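Section 8: Stirring Station, Set-up and Daily Use

Issued with the Brividby table cover. Read once before your first hot drink, and again after your first ring mark.

What you need

One mug, one spoon, two small wooden blocks, and something to drink. The blocks go under the spoon. If you have lost them, ask Marisol Tamayo for a spare pair and expect a look.

8.1 Stirring

1. Stand the mug on the table, well back from the edge, with the handle turned toward the hand that will lift it.
2. Pour to a finger's width below the rim. A full mug can't be stirred, only spilled slowly.
3. Stir gently. Keep the spoon off the walls of the mug. The people at the next table can hear it.
4. Lift the spoon straight up and hold it over the mug until it stops dripping. Most of the stains reported to us happen in the two seconds people save here.

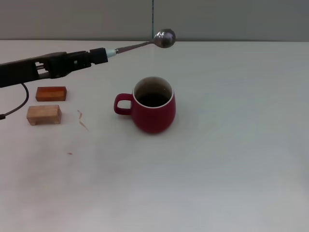
Can I leave the spoon in the mug while I drink?
You can, but a standing spoon tips a light mug and pokes a careless drinker in the cheek. Park it on the blocks.

8.2 Parking the spoon

1. Set the two blocks side by side with a narrow gap between them. They don't need to match, and Edgardo Cabanatuan's careful sorting of them by shade has no effect on performance.
2. Lay the spoon across both, so the bowl is held up off the cover.
3. Let go. If the spoon slides, move the blocks a little closer together and try again.

Note: The handle may touch the table. The bowl may not - that is the whole purpose of the blocks, and the reason this section runs longer than the one on chairs.

Drips between mug and blocks should be dabbed with a damp cloth while they are fresh.

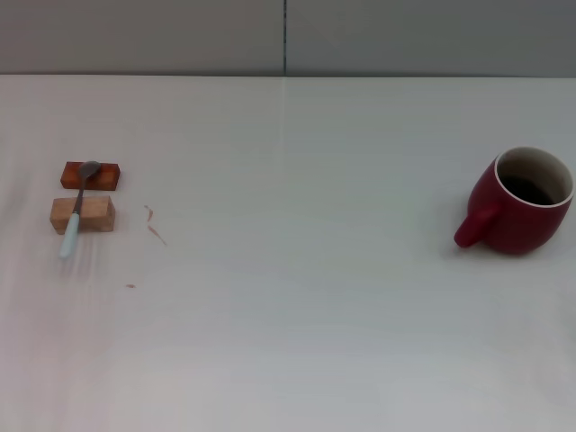 Dab, then lift the cloth and turn it to a clean side. Rubbing turns a small drip into a long one, and a long one into a conversation with Jarmo Kauppinen, who orders the covers (part 306, up to 65 washes if you believe the packet).

Caution: Don't use bleach on the cover or the blocks. Don't use your sleeve either.

8.3 Between drinks

1. Check the inside of the mug. Dried drops on the wall need warm water and a sponge.
2. Wipe the cover on both sides of the blocks.

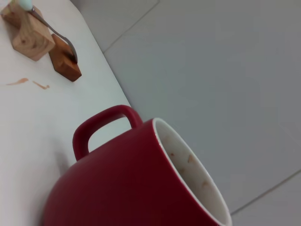

3. Rinse the spoon, dry it, and put it back across the blocks with the bowl up.
4. Wash the blocks only when they get sticky, and let them dry standing on end.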